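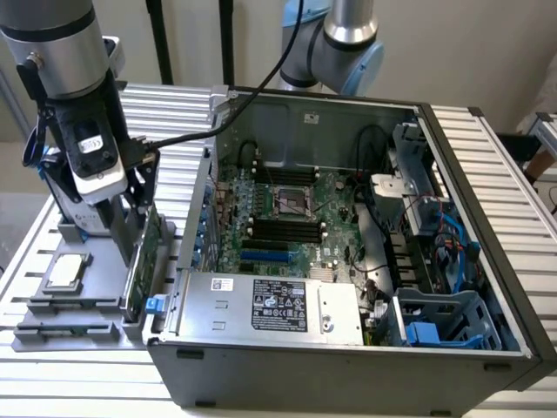

Slide 1: Two robot arms and an open computer case

Good morning. I am Homa Shirazi, I study wild bees on the wet meadows at Brombridge. Thank Davoud for the invitation.

Say slowly: 14 plots, visited from March until the sedges were cut. We caught 2,202 insects in pan traps.

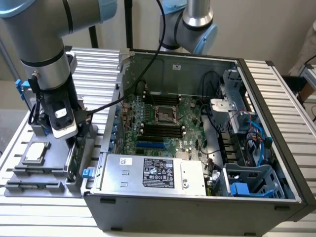
Most were small flies – please do not laugh, they also carry pollen. Bees were less than half, 1,005.

Pause. Ask who knows the marsh willow.
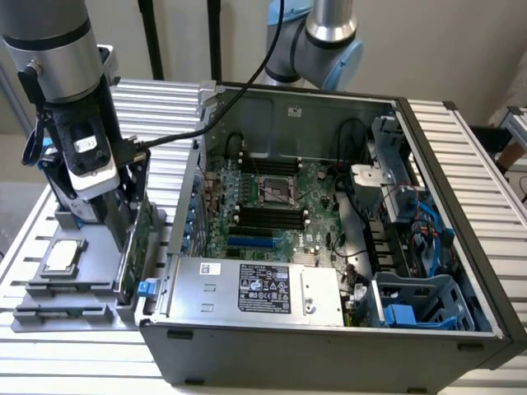

Slide 5: Open case, CPU socket empty

The mown plots had more flowers in summer, but fewer nests. Mahtab thinks the soil is too hard there. I am not sure yet. 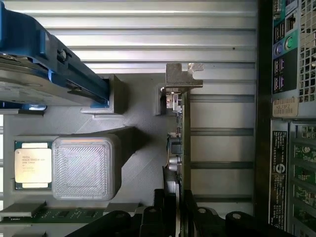
Slide 6: Intel Xeon processor and drive carrier

Next season: leave five plots without mowing. Questions.

Contact: Homa Shirazi, Brombridge Meadow Study | Back to top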